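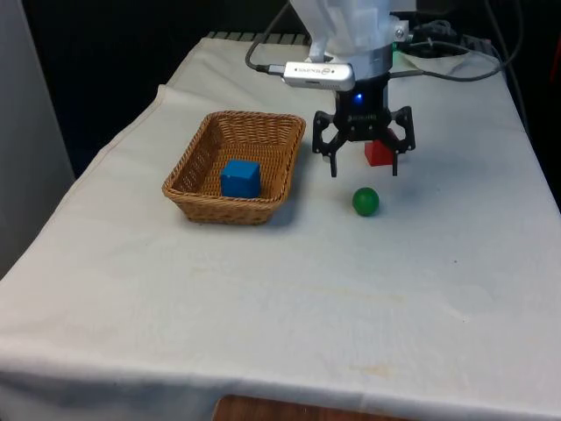

Lihua Cheng
Désolée mais je reste sceptique. Du vinaigre blanc dans le bac de l'adoucissant, j'en mets depuis des années, et mes serviettes sont toujours aussi raides. Si le Pelix faisait vraiment mieux, ça se saurait. Tu l'as payé combien ?

panosse45
6 euros le flacon chez Ferkau. Je précise que je ne vends rien, je demandais juste si quelqu'un avait comparé sur du linge blanc avec une eau très calcaire. Chez nous la bouilloire est à détartrer toutes les semaines, pour situer.

mirabelle_du_54
Comparé comment ? Tout le monde dit « c'est plus doux », et en face il y a quelqu'un qui a changé de lessive, de programme et d'essorage le même mois. Moi je veux bien croire à tout, mais il faut laver deux serviettes du même lot, l'une avec, l'autre sans, et les faire toucher à quelqu'un qui ne sait pas laquelle est laquelle. Je l'ai fait en février avec mon mari. Il s'est trompé une fois sur deux.

panosse45
Et c'était avec le Pelix ou avec le vinaigre ?

mirabelle_du_54
Vinaigre. Je n'achète pas un produit à 6 euros pour vérifier une étiquette.

Anastasia Panagiotou
Alors là je ne suis pas d'accord, le vinaigre et un anticalcaire de lavage ça n'agit pas au même moment. Le vinaigre arrive au dernier rinçage, l'anticalcaire se met avec la lessive dès le départ. Ton essai ne dit rien du tout sur le Pelix.
Après, pour le gris des nappes, je crois surtout à la dose. Ma mère lavait tout à Thessalonique avec le gros savon Kourkoulas, râpé, et ses draps étaient blancs. Elle rinçait deux fois.

Lihua Cheng
Ou alors ils étaient gris et tu étais petite. Sans vouloir être méchante !
Le savon râpé dans une eau dure, ça fait des dépôts, il n'y a pas de mystère. J'ai eu ma période lessive maison, j'ai fini avec des torchons qui n'absorbaient plus rien et un joint de hublot dégoûtant.

Anastasia Panagiotou
Pas grise du tout, j'ai encore une nappe d'elle. Mais je veux bien admettre que l'eau n'était pas la même.

tonton_essorage
Vous cherchez tous un produit alors que la moitié des machines sont trop remplies. Une nappe en coton, ça se lave à 60, tambour à moitié plein, avec une lessive en poudre. Le liquide ne contient pas d'agent de blanchiment, en général. Le reste c'est du marketing. Jodaseo a même sorti des « boules ioniques », j'ai démonté celle de ma belle-sœur : des billes de céramique et c'est tout.

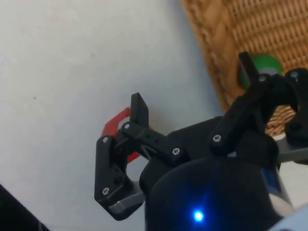
Donc je répète : poudre, 60 degrés, pas d'adoucissant. Ma machine affiche 408 cycles au compteur, jamais une goutte de produit spécial, jamais une panne. Pour le blanc qui a déjà grisé, trempage une nuit au percarbonate dans de l'eau chaude, deux cuillères à soupe, et on relave derrière.

mirabelle_du_54
408 cycles sans panne ça ne prouve pas grand-chose non plus, la mienne est peut-être à 2000 et je n'en sais rien, elle n'a pas de compteur. D'accord pour la poudre par contre.

panosse45
Le 60 m'embête pour une nappe qui a un ourlet brodé. À 40 vous pensez que le percarbonate sert à quelque chose ?

tonton_essorage
À 40 il travaille mollement. Laisse tremper plus longtemps, ou teste un coin.

Lihua Cheng
Et vérifie que la broderie est bien en coton avant. J'ai une taie dont le fil rouge est parti partout, elle est rose maintenant.

panosse45
Bon. J'ai déjà ouvert le flacon alors je vais faire l'essai des deux serviettes façon mirabelle, avec le Pelix cette fois, et je demande à ma voisine de toucher.

mirabelle_du_54
Même essorage pour les deux, sinon ça ne compte pas. Et séchage au même endroit.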